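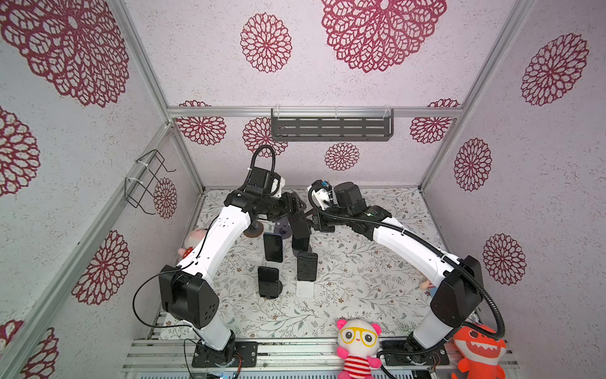

Fledville Community Hall
Interior and Fire Safety Walk-Through, with Comments

Date of inspection: 16 Aug 2020
Inspected by: Hema Pisharody
Accompanied by: Dinesh Salian
Previous inspection: May, by Murali Bhat

Ratings: OK = no action. Watch = look again next visit. Fix = needs work, person named in the comment.

1. EXITS AND ROUTES

1.1 Front doors open fully from inside without a key: OK
Left leaf drags on the mat. It still opens with one hand.

1.2 Rear exit clear inside and out: Fix
Stacking chairs were stored in the rear passage again. Dinesh moved them during the visit. The passage needs a floor marking and a sign. Dinesh to do.

1.3 Exit signs lit: Watch
All lit. The one over the kitchen door is dimmer than the rest. Same comment in May.

1.4 Emergency lights, test button held: Fix
Stair landing unit went out before the test was finished. Replace the battery. If the new battery does not hold, replace the unit.

1.5 Stair handrail firm: OK
Lower bracket was tightened after the May visit and has stayed tight.

2. FIRE EQUIPMENT

2.1 Extinguishers on hooks, pins in, gauges in the green: OK
The kitchen extinguisher was hanging behind an apron. Apron moved. Please use the hook by the sink.

2.2 Service tags in date: OK

2.3 Smoke alarms sound when tested: Fix
Upstairs meeting room alarm did not sound. New battery fitted on the spot, still nothing. Unit ordered from Lestine. The room is not to be booked until it is in.

2.4 Fire blanket in kitchen: OK

3. ELECTRICAL

3.1 Panel door closes, circuits labeled: Watch
Circuit 18 is labeled "spare" but feeds the outlet under the stage. Murali to relabel.

3.2 No extension cords used as permanent wiring: Fix
One cord runs under the carpet to the coffee urn. Remove it. The urn can go on the counter by the kitchen outlet.

3.3 Outlet covers whole: OK
Cracked cover in the coat room replaced since May.

4. WALLS, CEILINGS AND FLOORS

4.1 Plaster sound, no new cracks: Watch
The east wall is the original 1858 work. The crack over the second window has been penciled at both ends and dated. It had not passed the May marks.

4.2 Old paint intact: Watch
Some flaking on the window sills. Treat as lead paint until tested. No dry sanding by anyone. Juwita Teoh has the test kit.

4.3 Wall coverings firmly stuck: OK
Checked at seams and corners.

4.4 Floor free of trip hazards: Fix
Raised board near the piano. Screw it down, do not nail.

5. KITCHEN AND WASHROOMS

5.1 Gas shutoff reachable and labeled: OK
Valve turns by hand. The label is faded but can be read.

5.2 Hood filter clean: Fix
Greasy. Nuanchan Khunthong will soak it before the next supper.

5.3 Hot water at washroom sinks not scalding: Watch
Hotter than it needs to be. Thermostat turned down one step.

5.4 First aid kit complete: Fix
Burn dressings missing. Gloves low. Buy a box of 100.

6. OUTSIDE

6.1 Steps and ramp: OK

6.2 Downspouts connected: Fix
North one has come apart at the elbow and water is running against the foundation. Iyengar Roofing has been called and will quote.

6.3 Occupancy notice posted and readable: OK

FOLLOW-UP
Items 1.4, 2.3 and 3.2 come first and should be finished within 4 weeks. Dinesh will initial each one on the copy in the office. Send receipts to Hema with the item number written on them.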